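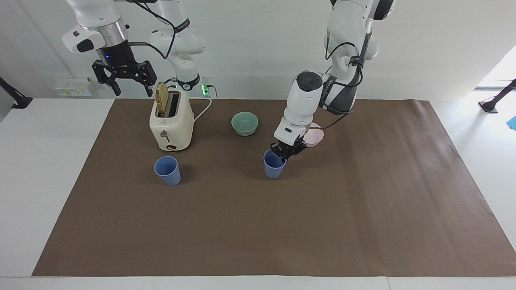

The breakfast table at Pindside: toaster, toast, blue cups, brown paper.

Breakfast table participants wanted, Nandale

Flornorora is looking for people to set and clear a breakfast table, over and over, and tell us what they think of our instructions. It is paid. It is also duller than it sounds, and we would prefer you knew that before filling in the form.

The background, briefly. In September we rewrote our guide to laying a simple breakfast for one or two people. Our client, Mercado, wants to print it and put it in the box with a starter set of cups and bowls. The people who wrote the guide think it is very clear. The people who wrote the last one thought so too, and 37 readers sent it back with complaints. We have stopped trusting our own opinion on the matter, so we are paying for yours.

What you would do

You come to our room at Pindside for one session of 140 minutes, with a break in the middle. You get a printed sheet and a table covered in brown paper. You follow the sheet. Then you clear everything away and do it again with a different version of the sheet. Some versions are wordy and some are nearly bare, and at least one of them is bad on purpose. We won't say which, and please don't spend the session trying to guess.

There are 5 versions in all. After each one you fill in a short page of comments. "It was fine" is an allowed answer, but we will ask what you mean by fine.

The things on the table are ordinary: plastic cups, round bowls, a two-slot toaster and something to put in it.
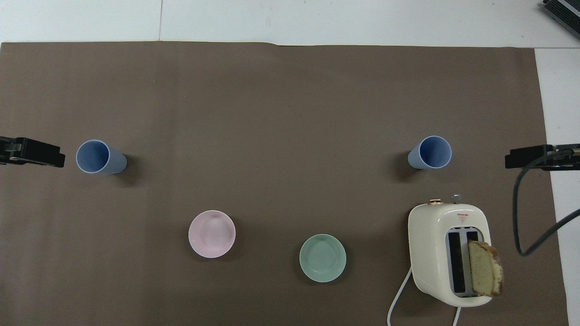
Most of the arguments in our office have been over the cups. Should they go beside the bowls or behind them? Does a cup wait on its side until it is needed, or does it start upright? One draft spent a whole paragraph on this. We suspect most people will put a cup where they can reach it and never read the paragraph, and we would like to find out if that is true. The bowls have their own trouble, mainly with the word "center," which readers of the last guide took to mean the center of the table, the center of the place setting, or nothing at all.

The toaster gets three lines in every version. You may think that is three too many. Write it down if you do.

Who we want

Adults who can stand at a table for a fair stretch and read everyday English without strain. You don't need to cook or be tidy. We are doubtful about people who describe themselves as organized, having met several, but they may apply like everyone else.

Please don't apply if you work in kitchenware, write instructions for a living, or took part in the last round. You would know too much about what we want to hear.

What you get

A flat fee, paid the same week by bank transfer. We don't pay in gift cards and we don't hold money back if your comments are rude. There is no bonus for finishing early, so there is no point in rushing. Coffee and water are provided – breakfast is not, in spite of everything.

What you won't get is a say in the final guide. Your comments go to the writers and to Mercado, and either of them may ignore you. We will send a summary of the changes to anyone who asks for it.

How to apply

Fill in the short form at the Pindside front desk or ask them to mail you one. Quote reference 2892. Tell us which mornings you can come and whether you need a chair, step-free entry or large print. Leave out the cover letter.

Forms must reach us by Tue 26 November. We reply to everyone, including the people we turn down.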